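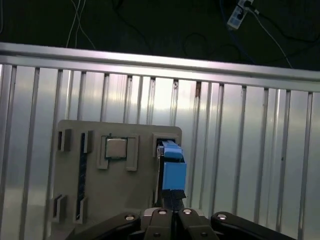 The Understudy

By Saskia Cartwright

The town of Besance had one clock, and for as long as anyone living could remember it had been 12 minutes slow. People were used to it. The bakery opened by it, the school let out by it, and the bus from Ormsby, which ran on the correct time, was considered unreliable.

Then in June the council paid to have it mended.

The man who came to do it was called Plisano. He arrived on a Monday with a canvas bag and a folding stool, climbed the tower, and was down again before lunch. He said it had only wanted a small adjustment. He seemed disappointed, as if he had been hoping for something he could shake his head over.

"So it's right now?" asked Mrs Devlin from the bakery.

"To the second."

"Right," said Mrs Devlin, and went back inside to find that her bread was late.

Everything was late. The children were marked down as tardy, the entire school, including the head, who wrote herself a stern note and put it in the file. The funeral of old Mr Haddow began without Mr Haddow, who was still on his way up the hill. By the end of the week two marriages were under strain and the bus driver had become unbearable. He took to standing by his open door with his arms folded, looking up at the clock and then at the rest of us.

I should say that I was the town's deputy registrar at the time, a job which consists of waiting for the registrar to be ill. He was never ill. In ten years he had sneezed once, and I had got as far as picking up the pen. So I had a good deal of leisure, and I spent it at the window opposite the tower, and I suppose that is why they came to me.

There were three of them, all in their coats, although it was a warm evening.

"We want it put back," said Mrs Devlin.

"Ask the council."

"The council spent the hall roof money on it. They can't very well spend more to have it broken."

"What about Plisano?"

It seemed that they had telephoned Plisano. He had been very hurt. He had gone to Proltetden for his sister's birthday and he did not make clocks wrong, he said, as a matter of principle, though he had mentioned a price.

"You've got the key," said the head teacher.

I had not known this. I looked in the drawer and there it was, on a loop of string, under the spare ink. Deputies are given all sorts of things on the understanding that they will never use them.

I went up after dark with a torch and a sandwich. I know nothing about clocks. What I found at the top was a great many brass wheels going round with every sign of enjoyment, and a lever with a label tied to it. The label was very old and said, in a neat hand, DO NOT. I ate the sandwich. Then I pulled the lever, sat on the floor and waited 12 minutes by my own watch in a silence I have never heard before or since, and pushed it back again.

In the morning the bread was on time. The children filed in without a stain on their characters. The bus came early, as it always had, and the driver sat at the wheel with his hat over his face.

The registrar stopped me on the steps. He had a report to write on the clock, he said, and he wondered whether I had noticed anything, being so often at the window.

I said that I hadn't.

"No," he said. "Nor did I, when I was deputy." Then he looked up at the tower for some time, got out his handkerchief, and sneezed.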